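Cell log, folding station 2
25 August 2026
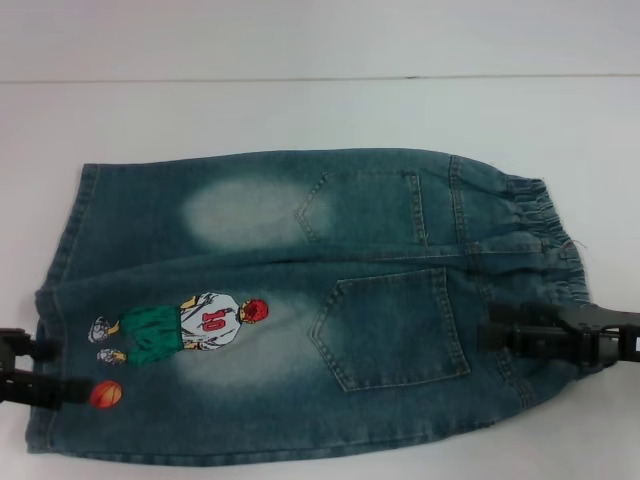 Katia Parisi
Maintenance technician, Navness line

Elastic waists again. With kids' denim the right gripper takes hold near the gathers and the left takes the leg opening, and the two sides do not load the same. Checked the right finger pads first: glazed along the tip. Swapped both, torque per the sheet, rehomed. Left pads have 3145 cycles on them and can stay.

Pull tension was at 71 percent, which is too much for a gathered band. Dropped it to 58 and ran 15 pairs. One slip, at the hem end. Wiped the jaws with alcohol and reran it without a fault.

Thomas wants the pocket stitching used as the alignment reference. I would sooner use the waist edge. Faded patches throw the threshold off, and a print like the number 10 player does too. Left him a note.

Still open: right wrist cable is rubbing at the clamp. Sleeve is on order from Orlandini.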